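Clultier Shared Workshop
Pre-Use Inspection Checklist: Hand-Held Gripper, Desmet Build
Inspection date: Oct 28, 2024
Inspected by: Zuleica Portela
Reviewed by: Mariama Opoku 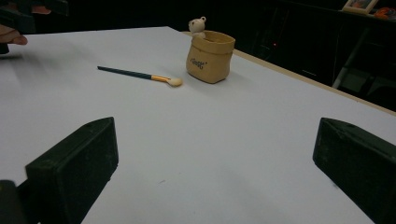 Who may sign off the gripper for use after a repair?
Any member who has completed the workshop induction and did not carry out the repair. The signature goes in the build log under the entry for the repair, with the log number repeated on the tag attached to the handle.

Scope

This checklist applies to the hand-held gripper assembled at the workshop bench under build log 334. It covers the fingers, the linkage, the handle, the wiring and the work surface. It does not cover the Prunomon arm, for which a separate sheet is kept. Results are entered as Pass, Pass with comment, or Hold.

Section 1. Work surface

1.1 Tabletop stable and level. Pass.
1.2 Tabletop clear of tools and loose hardware. Pass with comment.
Comment: A few small specks and faint marks are present on the white board. Wipe down before the next session. The paintbrush and the small tan container with the bear figurine are test items and may stay on the table.
1.3 Test items spaced so that each can be approached separately. Pass.
Comment: The paintbrush lies flat and touches nothing else. Keep this arrangement for the first grasp trials.
1.4 Edge strip secure along its full length. Pass.

Section 2. Fingers

2.1 Both fingers fitted and facing each other squarely. Pass.
2.2 Finger faces free of cracks and burrs. Pass with comment.
Comment: The black finish on the right finger is slightly scuffed. No depth could be felt with a fingernail. Recheck in June.
2.3 Finger screws tight. Pass.
2.4 Fingers open fully when the trigger is released. Pass.
2.5 Fingers close without rubbing on the body. Hold at first inspection, Pass on second.
Comment: Light rubbing was felt on the left side near the end of travel. One washer was moved from the outside to the inside of the pivot and the check was repeated with no rubbing. M. Opoku to confirm at review.

Section 3. Linkage and handle

3.1 Pivot pins seated and clips present. Pass.
3.2 Return spring undamaged. Pass.
Comment: Spring is the Steletti replacement, bin 19. The original is retained in the parts drawer — do not refit it.
3.3 Handle halves closed with no gap. Pass with comment.
Comment: A narrow gap remains at the base. Acceptable for bench use.

Section 4. Wiring and power

4.1 Cable strain relief in place. Pass.
4.2 No bare conductor at the connector. Pass.
4.3 Supply switched off and unplugged before fingers are removed or adjusted. Confirmed.
4.4 Cycle counter reading recorded. 1408.

Section 5. Reviewer's comments

Item 2.5 was repeated by the reviewer over 42 cycles and is accepted. Item 3.3 is accepted for bench use only. The gripper is not to be mounted on the Prunomon arm until the handle has been reprinted and this sheet completed again from Section 2 onward.

Open actions

Wipe down tabletop: Z. Portela.
Reprint lower handle half: Z. Portela.
Add washer position to the assembly drawing: M. Opoku.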